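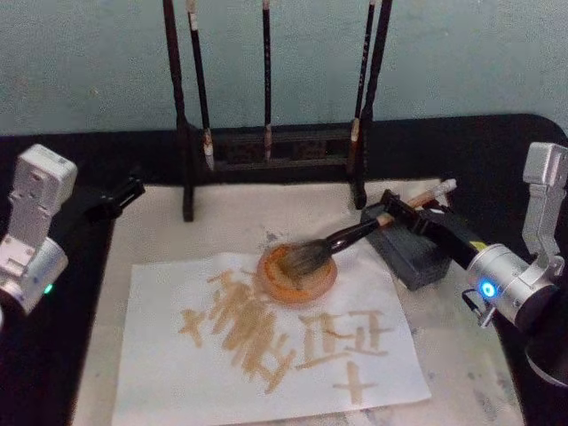

*By Austra Jaunzems · Automation entries · last revised in May*

**The Vedis brush trial** is a comparison of two grippers for robot arms, carried out with calligraphy brushes as the test object. It was run by the integrator Tesfamariam for Vendstead, a supplier of used lab automation. The trial is often cited in sales material as proof that a cheap parallel gripper can do fine tool work. The record supports a narrower claim.

## Setup

Two arms face each other over a felt mat on a black table, with a brush rack at the back, a sheet of white paper at the front and a shallow dish of orange-brown color between them. In the usual run, the right arm holds the brush and dips it while the left stays idle with its gripper empty. Critics have asked what a second arm adds to a one-handed job. The trial notes say it was kept in place so that both sides could be tested without moving the table.

Both grippers under test were black two-finger units:

- **Vedis**, the cheaper of the two, with flat fingers and position control only
- **Tuvow**, with shaped fingers and a force reading at the wrist

The same controller drove both. Cameras were not compared, although one later brochure suggests they were.

## Method

Each run had 3 stages: dip the brush, paint a character, return to the start pose. A run counted as a success if the brush stayed in the fingers and every planned stroke left a mark. The shape of the character was not scored. This is the weakest part of the design. A page of thick, overlapping strokes and a page of clean ones could earn the same result, and the painted sheet shows both kinds side by side.

## Results

| Gripper | Runs | Failed runs |
|---|---|---|
| Vedis | 318 | 13 |
| Tuvow | 287 | 3 |
| Total | 605 | 16 |

Most Vedis failures were put down to the handle turning between the flat fingers during long sideways strokes. Tuvow's 3 failures were all controller stops. The gap looks large, but the runs were not shuffled – all the Vedis runs came first, while the dip height was still being adjusted by hand.

## Disputed points

Vendstead describes the outcome as "near equal." That reading leans on the pass rate and leaves out handle slip, which was logged only when it ended a run. A brush that turned a little and kept painting was a pass.

Pressure on the bristles is another gap. The Tuvow force readings were saved but never matched to the strokes, and Vedis had none to save. Any statement about which gripper has the "lighter touch" therefore has no data behind it.

No repeat by an outside group is known. Tesfamariam has said that the arm programs can be had on request – the scans of the painted sheets were not kept.

## See also

- Grip slip
- Parallel gripper
- Wrist force sensing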